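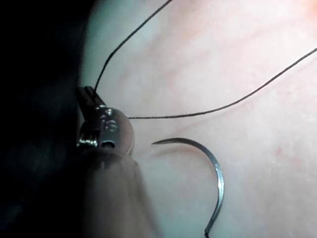 Kemi asks whether interrupted sutures are worth practicing on a bench pad when a running stitch closes the same cut in half the time. They are. Each interrupted stitch stands alone, so a bad one can be cut out and replaced without disturbing its neighbors, and every knot can be judged separately. The running stitch has its own page.

## Interrupted sutures on a tissue pad

The exercise is a straight incision closed with separate knotted stitches, tied with instruments. It assumes you can already load a needle and throw a basic square knot. Allow 45 minutes for the first attempt.

### Materials

- Tissue pad with a soft surface layer. We use the Murkham pad, but any pad that holds a stitch without tearing will do.
- Black braided suture with a curved needle attached, cut to 150 mm. Longer lengths tangle.
- Two needle drivers, or one driver and one forceps.
- Scissors.
- Scalpel and a straightedge for the incision.
- A lamp that can be aimed at the middle of the pad.

### Preparing the incision

1. Fix the pad so that it cannot slide. The Costigan tray has clips; tape works on a flat bench.
2. Lay the straightedge across the middle of the pad and make one cut, 30 mm long, at even depth. Do not saw.
3. Press lightly on both sides. The edges should part a little along the full length. If the cut fades out toward one end, deepen that end before you start — a shallow groove gives the needle nothing to cross.
4. Aim the lamp so the shadow of the instrument falls away from the wound line.

### Placing a stitch

1. Grip the needle two thirds of the way back from the point.
2. Enter at a right angle to the surface, well clear of the edge. Rotate the wrist and let the curve of the needle do the work. Pushing in a straight line tears the pad.
3. Bring the point out in the cut, regrip, and take an equal bite on the far side at the same depth. Unequal bites leave one edge higher than the other.
4. Pull the thread through until a short tail remains.
5. Wrap twice around the driver, take the tail, and lay the throw flat across the incision.
6. Tighten until the edges meet, then stop.
7. Add two single throws in alternating directions.
8. Cut both tails short, but leave enough to grip with forceps for removal.

Start at one end and work toward the other. Keep the spacing even, and set it by eye from the previous knot.

### Checking the work partway

Stop after the second knot and look at the line before going on. Faults in bite and spacing tend to repeat down the whole row. 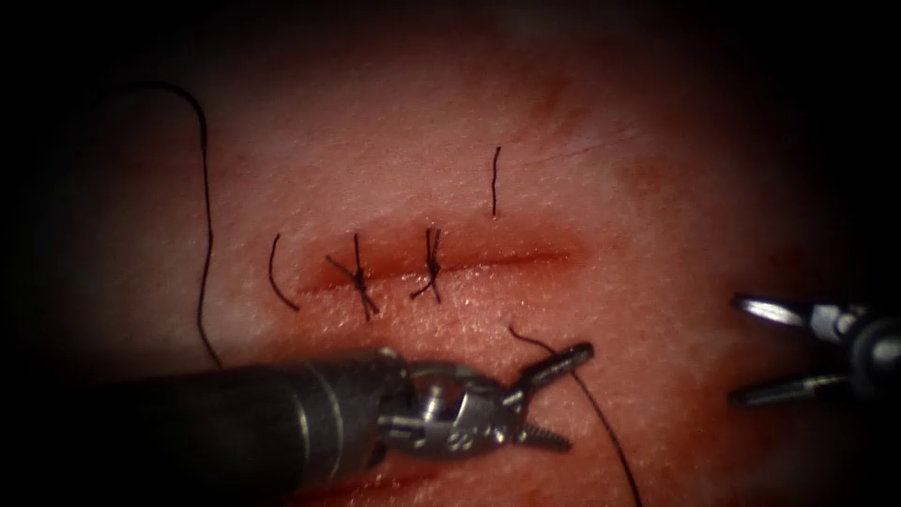 *Two knots tied on the left half of the incision; right half still to be closed.*

- **Edges:** they should touch without overlapping. Puckering means too much tension.
- **Knots:** small and tight. Move each one to the side of the line once tied.
- **Tails:** similar in length from one stitch to the next.
- **Offcuts:** pick loose thread off the pad as you go. Black scraps near the wound line are easily mistaken for tails.

### Removal and reuse

Lift one tail, cut the loop beneath the knot, and draw the thread out across the incision. A pad takes several incisions if they are kept parallel. The Skalleton log sheet has a row for each cut.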